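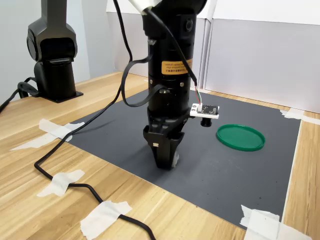 A buyer for a school in Trerkville asked whether the dark grey mat could be supplied without the lid, as the school already had dishes of its own. It can. The mat and the lid are listed separately, and either may be ordered alone.

Lagman Table Mat and Round Lid

The Lagman table mat is a plain dark grey sheet for use on desks, benches and wooden tabletops. It is supplied by Vultarwood to schools, offices and workshops. The round lid, in green plastic with a raised rim, may be laid flat on the mat and used as a shallow dish for small parts, clips or counters.

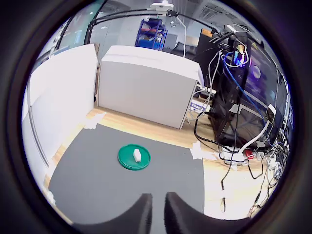
Round lid in green, with small white block. Block not supplied.

The raised rim is intended to keep small items together when the lid is moved from one table to another. The inner surface is flat, so that a block or similar piece may be stood upright. Fine scratches will appear with regular use and do not affect the purpose of the lid. Customers who require an unmarked surface for display should order a spare.
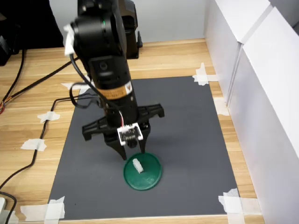 Both items should be wiped with a soft damp cloth and left to dry before storage. Scouring pads should not be used. Mats are to be stored flat or loosely rolled — folding will leave a lasting crease.

Fixing the mat

The mat has no adhesive backing. Where it must stay in one position, masking tape may be applied at the corners. Two strips laid across each other hold better than one. Tape should be lifted slowly, and it is advisable to test it first on any varnished or oiled table. 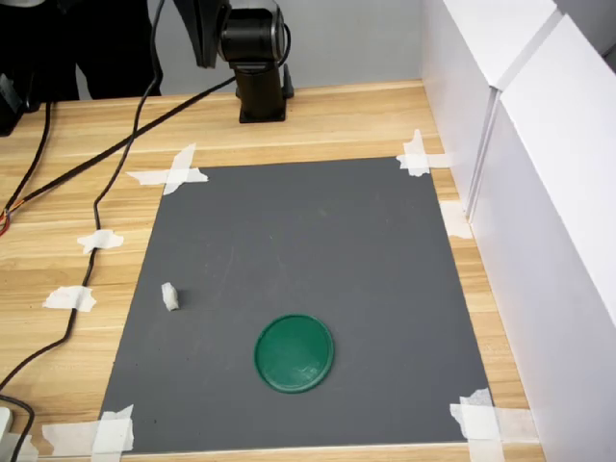
One customer wrote that tape left on an oiled table from January until the spring had dulled the finish, and suggested changing it every month. Vultarwood supports this advice.

Ordering

Mats are sold singly or in packs of 10. Lids are sold in packs of 2, with cartons of 100 available from the Grotero warehouse. Orders for more than 500 lids are quoted on request. Unused goods may be returned in their original wrapping.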